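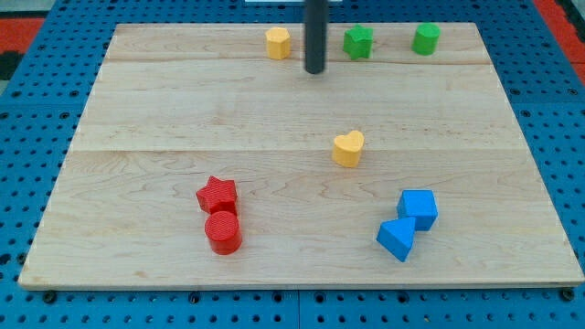
Ticket 2912: Shape set, board and missing pieces
Opened by: Hanna Kravchuk
Assigned to: Arsen Lysenko, Cernadel customer care
Status: Closed, under protest

Hanna Kravchuk wrote:
The board won't sit flat. Press one corner and the opposite one comes up to see what you want. It's the maple one from the Plulludon range, bought in November. The blocks are fine on it until someone leans, and then the cylinders go for a walk.

Arsen Lysenko wrote:
Sorry to hear that. Could you check whether the board is resting on a level surface?

Hanna Kravchuk wrote:
I've tried the kitchen table, the hall floor and the worktop. If all of them are wonky I have a bigger ticket to open, and not with you.

Arsen Lysenko wrote:
Fair. Has the board been near a radiator or washed in the sink? Planked boards can cup if one side gets damp.

Hanna Kravchuk wrote:
It may have been wiped. It may have been wiped with some enthusiasm, after jam.

Arsen Lysenko wrote:
That would do it. Lay it hollow side down on a towel, put some heavy books on top and leave it for 3 days. Please don't use the oven. I mention this only because of ticket 2710.

Hanna Kravchuk wrote:
Done, under the encyclopaedias, which were glad of the work. It's much better. There's a slight rock left if you go looking for it, and I did.

Second matter. Can I buy a single heart? Ours is behind the boiler, where I can see it but not reach it. Your shop only offers me the whole set again.

Arsen Lysenko wrote:
Spares are listed under part 252, in a menu I agree is hard to find. Yellow is in stock. I've added one to your account at no charge, and a felt pad for the rocking corner.

Hanna Kravchuk wrote:
Thank you. Pad fitted, no more wobble. You may close this. The boiler man comes on Thursday, so I expect we'll soon own two hearts.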